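Two arms and a rack of tubes
The January open day at Stellier began at ten in the training room, and by then every chair was taken.

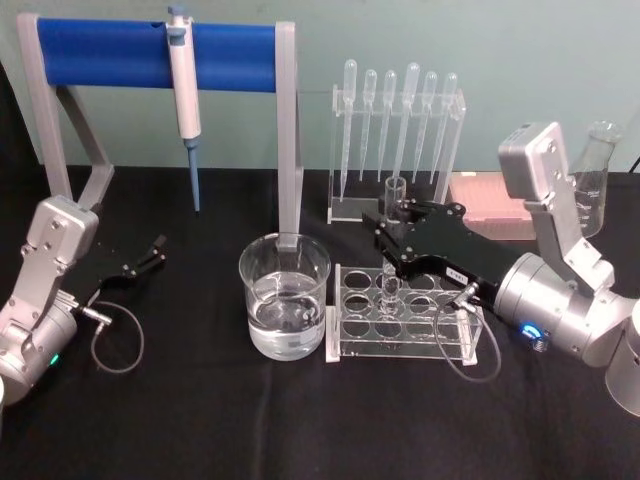 Guðlaug Kvaran ran the first session. She wants the arms to do the dull parts of bench work. The right arm had a glass test tube upright in its gripper, over a clear rack, and a beaker of water stood close by. Visitors asked mostly about breakages. She logged 13 last year.

The software comes from Dunorlow and was installed over 15 days. 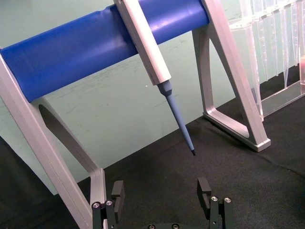
Staff learn it in a morning. The hard part, Kvaran said, is getting them to leave the arms alone.

Questions then turned to speed.

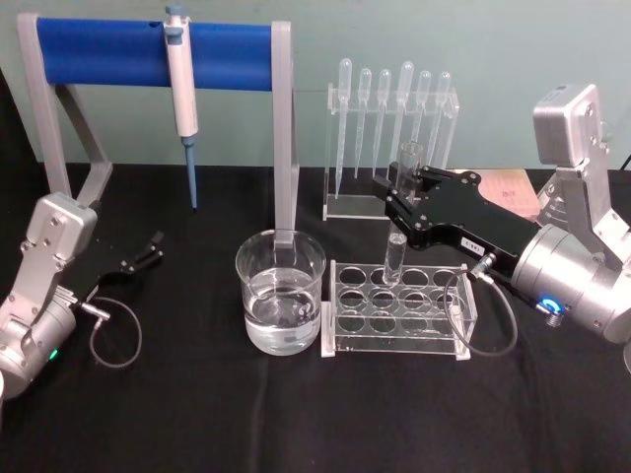
Glassware is slow work for any machine. A person can drop a tube into place while talking. The arm goes straight down, with the tube held near its rim, and the holes in the rack leave it little room.

Stellier plans to run the pair for 24 weeks before it buys more.

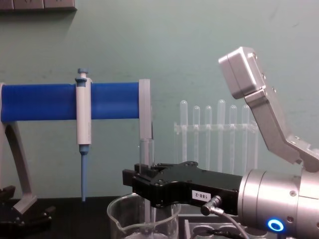
Sólveig Þorgeirsson thought that was too short, and said she would want a full year of ordinary use before trusting it with samples.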